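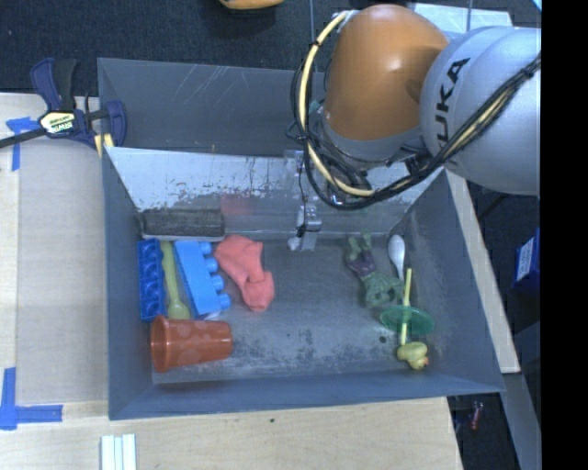 Slide 4 -- The hose thing

OK, this is the one I get asked about. Run 318, at the Mekonia site, picking out of the gray bin. Everything's going great, I've gone for coffee, and the arm stops dead over the bin with a torque fault on the wrist.

(Pause. Let them guess. Somebody always says gripper!)

We blamed the gripper too. Swapped it twice, lost around 12 hours. Then Dilek Türkmen watched one slow cycle and said, "look at the hose." It runs down past the orange shell and curls back under, all tied up with the cables, and on deep picks near the wall it was pulling tight. The controller read that as a collision.

Fix: more slack, ties moved, wrist rotation limited in software. Two faults in the nine weeks after that, both my fault -- bad waypoints.

Ask who checks their hose routing at full reach. Then go to slide 5, the Bukent e-stop story. Skip it if we're running over.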